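叠毛巾这件小事：我家布巾整理相册

先说好，这一页全是布。毛巾、抹布、擦手巾、擦杯子的小方巾，没有别的。三月份搬完家以后，我一直想把这些东西好好理一遍，拖到现在才算有点样子，干脆把过程都放上来，省得朋友们一个一个来问我。

我对布巾的执念大概是从租第一间房子开始的。那时候厨房只有一个抽屉，什么都往里塞，每次想拿一条擦碗的，总会带出来一条擦地的，气得我够呛！后来跟邻居 Müzeyyen Duman 聊起来，她家的毛巾叠得跟书一样，一本一本竖在抽屉里，我当场就服了。她教了我她的叠法，我回家练了好几个晚上，电视都没怎么看进去。

这一页只有一张照片，其余几条都是文字，随看随停就行。评论区开着，有更好的办法一定告诉我。

一、先分堆

我分三堆：碰脸的、碰碗的、碰地的。颜色我是固定的，橙色归厨房台面，灰色归地板，白色的只许碰脸。家里人一开始嫌我烦，现在谁拿错了他们自己先喊起来（尤其是我妹，管得比我还严）。

分堆的时候顺手把标签剪了。我特别不喜欢那种硬硬的洗标，擦杯子的时候老刮手。剪的时候贴着缝线剪，别把边给剪开了，我剪坏过一条擦手巾，后来只能拿去擦自行车。

二、洗和晒

超细纤维的单独洗，别跟纯棉浴巾混在一起，不然满身都是毛，摘都摘不干净。柔顺剂我也不放，放了以后擦玻璃老是一道一道的。晒的时候拉着两个角甩几下再上架，收下来就平整很多，叠起来省一半力气。

我用的洗衣液是 Rakus 的，味道很淡，超市里不太显眼的那一排。晾衣架是 Cistero，折起来能塞到门后面。都是自己买的，用着顺手而已，你家有什么就用什么。

三、找一块好铺的台子

这一条我以前不当回事。直接在光溜溜的桌面上叠，毛巾老是跟着手跑，叠到第二下就歪了。后来 Archana Pant 建议我垫一块布，桌布也行，旧床单也行，果然好多了，毛巾老老实实待在那儿。垫布最好挑跟毛巾颜色差得远的，边有没有对齐一眼就看得出来，眼睛也舒服。

布要拉平，底下别有褶子。我懒的时候随便一铺，叠出来的就鼓一块，拆了重来更费时间。

四、铺平，从角开始

橙色毛巾竖着铺在亮蓝色的布上，这个配色我真的喜欢！左上角翘起来一点点，右上角还贴着布，底边一道细细的深色包边，很齐。我看毛巾铺没铺正主要就看底边，它平了，剩下的用手掌从中间往两头抹一遍就好。绒面软，抹的时候轻一点，太用力反而会推出波浪来。
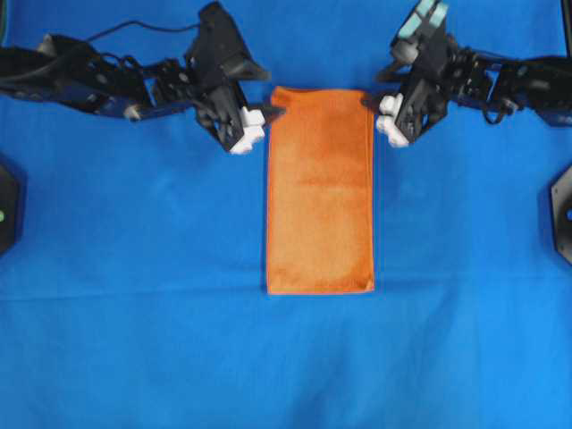

五、对折，再对折

捏住上面两个角往下带，跟下面两个角对上，先别急着压，看看两条长边有没有叠在一起。对好了再从折痕那头往外捋。然后左右再折一次，厨房用的小巾到这一步就够了，浴巾我会多折一道。

如果长边本来就有点弯（洗多了都会这样），就别跟它较劲，让弯的那条边藏到里面去，外面露出来的是直的折痕，看着照样整齐。

六、进抽屉

竖着放，折痕朝上。抽屉里我用的是 Ridis 的隔板，可以伸缩，卡在两边就不动了。别塞太满，抽一条出来旁边的还能站着就刚好。拿的时候从前面拿，洗好的从后面补，这样每条都轮得到，不会老是那两条在干活。

还剩一个柜子没理，里面是冬天的厚毯子，光是想想就累。等我弄完了再加到这一页后面，想看叠毯子的可以先在下面留个言，顺便说说你家毯子都放哪儿！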